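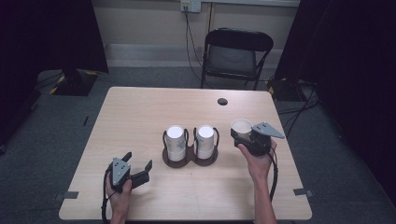 Remen Double Cup Carrier, dark brown

Okay, I'll admit I have a soft spot for this one. I've been selling bits and bobs for tea rooms and church halls for years now and I keep coming back to the Remen, mostly because it does one small job and stays out of the way while it does it.

It's a two-cup carrier. The base is shaped like two circles joined by a little bridge, and each cup sits between a pair of slim black loops that stand straight up from the base. You drop the cup in, the loops keep it from wandering, and off you go across the room with a flat white for yourself and one for your neighbour. Paper cups, mostly — I get asked about mugs all the time and the answer is only if they're skinny ones with no handle, so please measure first!

My favourite way to use it is the lazy way, with the cups upside down on the counter between customers. They stay together, the dust stays out, and if you've got printed cups (I've been going through a stack of white ones with a bluish-grey floral pattern on the side) they look rather sweet sitting there bottoms up. Tatiana Kováčik, who buys from me for her bakery, keeps a whole row of carriers loaded like that beside the till. I stole the idea from her and I'm not sorry.

Colour

Dark brown with black loops is the only one I carry at the moment. I had a cream version from Dokura for a while and it showed every coffee drip, so I've let it go. The dark brown looks really nice on a pale wood-grain table, and it's easy to spot when you're clearing up at the end of the night.

What fits

Ordinary takeaway paper cups, the small and the regular. The tall skinny Parinetti ones go in too but I find them a bit tippy once they're full, so take it slow. Very wide soup cups won't go between the loops. A couple of people have tried and then written to me about it, so there you are.

Cleaning

Warm water, a drop of dish soap, soft cloth. Go round the bottom of each loop with an old toothbrush, that's where the sugar collects. I wouldn't put it in the dishwasher. Mine went through once by accident and came out fine, but I'm not promising yours will!

Ordering

Singles are always in stock. Cafés and halls usually take a box of 10, and if you need 75 or more send me a note before you order so I can check the shelf and sort out a better rate on the freight. Cups are sold separately, on the Gyamfi page.

From the comments

"Bought two for our library's story hour and went back for four more. Parents love them." — Rozália Baláž

"Good carrier, wish it came with a lid rack." — Babar Naqvi

(Babar, I've passed that on to the maker. No word yet, but I'll put a note on this page if they come back with something in May.)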